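Two-Arm Bench Build: Frequently Asked Questions

Last revised 1 October 2022

This page collects the questions that come in through the Gillies workshop list about the two-arm bench. The parts list and wiring drawing are on the build page. If your question concerns the controller software, read the Clinon notes first.

What is it?

Two small robot arms on a common aluminum rail, inside a three-sided enclosure, with a pale floor panel between them. It was built for two-handed handling of light household objects. The mechanical work was done by Nipon Sitthichai and Boyang Xie. Noelia Campos did the wiring and maintains the firmware.

Can I build it at home?

Yes, if you can cut and square aluminum profile and have a bench that does not flex. No machining is needed beyond drilling the mounting plates. A drill press is strongly recommended. Hand-drilled plates tend to leave the base twisted on the rail, and you will then be correcting for it in software forever.

Why one rail for both arms?

It keeps the two bases in a known relation to each other. An early version had each arm clamped separately to the bench, and every bump meant a new calibration. With a shared rail you can move the whole assembly and the spacing stays put. Torque the plate bolts in a cross pattern, run the arms through their warm-up, then check the bolts again.

How far apart should the bases be?

Ours are set at 708 mm between plate centers. Closer than that and the elbows start to limit each other when both grippers come to the middle. Farther apart and you lose reach at the back of the panel. If your arms have different link lengths, work it out from the reach diagram and do not copy our number.

Which way should the elbows point?

Outward. Both arms then come in toward the center from the sides, and the middle of the panel stays clear for the object. Elbows-inward configurations are blocked in our limits file. Leave them blocked.

How is the cable routed?

One purple cable per arm, along the links and over the elbow, with slack left at the wrist and again near the base. The most common failure on first builds is too little slack at the wrist. Move the wrist to both ends of its travel by hand, power off, before you fix anything down. If the cable goes straight at any point, add length. Cable ties go on the links only, never across a joint.

Where do the electronics go?

Below each mounting plate, at the front, where you can reach the connectors without leaning over the arms. Check the indicator lights before you enable torque. Milagros Cuesta has written up the light codes for the Gerell driver board, and a printed copy is kept in the drawer at the bench.

Does the lining of the enclosure matter?

For the arms, no. For vision work, somewhat. Ours is a plaid pattern on all three sides. Avoid anything glossy, and pull it tight so that it does not move when the arms do.

What can it hold?

Light, flat or boxy items. The software refuses a two-handed lift if either gripper reports more than 35 percent of its rated load. Thin items are harder than heavy ones. With both grippers closed on a thin item, any disagreement between the arms goes into the item, and it will bend.

Both arms at the middle of the panel, with storybook-style artwork between them:

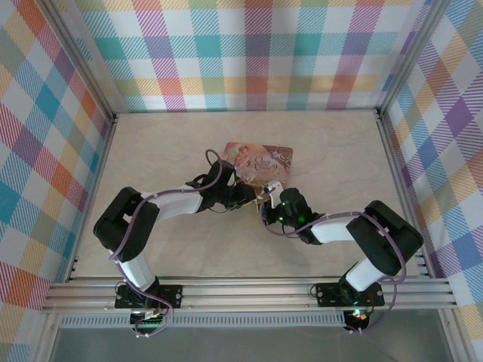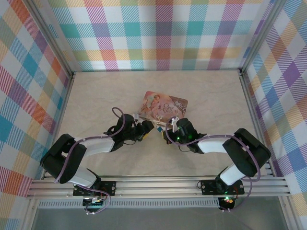

My arms fight each other when both grippers are closed. What is wrong?

Nearly always the base offset. Run the two-point check with both grippers open, then compare the reported distance with a steel rule. An error of 2 mm is enough to cause trouble on a stiff object. If the offset is correct, lower the stiffness on one arm and let the other lead. Do not lower both.

How often does it need service?

We inspect grippers, cable and plate bolts every 3,000 cycles. The counter is on the status page. Gripper pads are replaced when the edge is rounded. Use the Gundico pads or cut your own from sheet of the same thickness.

Can I use the one in the workshop?

Members can book it after the induction. Prasetyo Ong runs the inductions; the next open dates are in November. Bring the object you want to work with, and a data stick if you want to keep your logs. Leave the arms parked and the torque off when you finish.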